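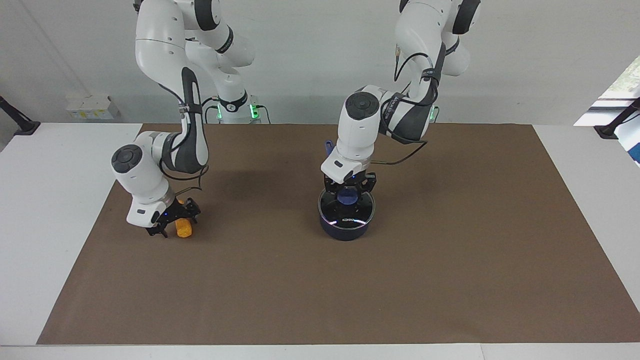

Equipment Planning Report, Two-Arm Kitchen Task Project
Ekene Ugwu
Saturday, October 27, 2018

1. What we were asked
The department wants a purchase list for next year. Our group was told to assume a second two-arm station. I am not convinced we need one, and the log does not help the case. From June on, the station we already have was booked for 92 sessions, and plenty of those went to setup and arguing over task order.

2. Quotes
Keslow quoted $2,282 for spare gripper fingers, cables and a year of phone support. Kumaver came in lower on parts but would not put a delivery date in writing. The Ogola package costs over $1,000 more and mostly adds software we would have to learn from scratch.

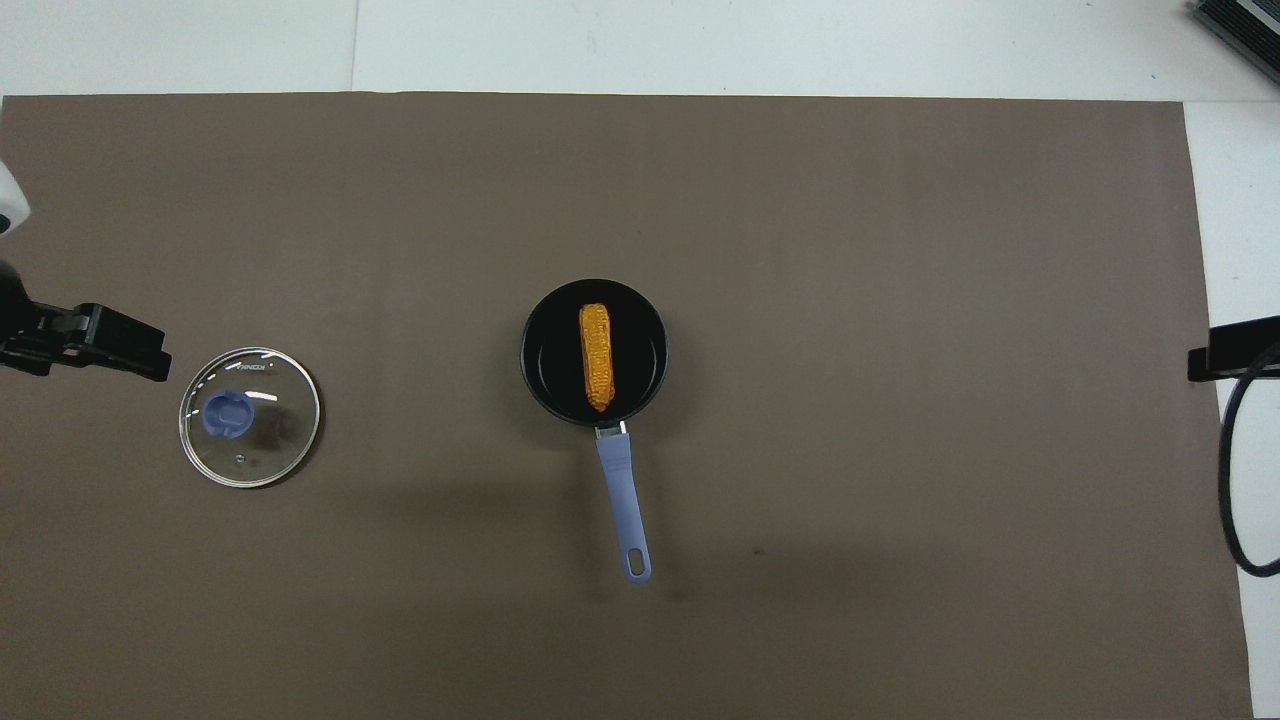 3. Small items
Props and table covering are cheap and should stay that way. Toy food, a small frying pan, a lid with a knob and a roll of brown paper do the job. The Lollalcombe catalog sells a "manipulation kit" for $800 - I could not find anything in it that a toy store and a kitchen aisle don't have.

4. Recommendation
Buy the Keslow spares, skip the kit, and put off the second station until the booking log records hours used as well as hours reserved. Ogola can quote again then.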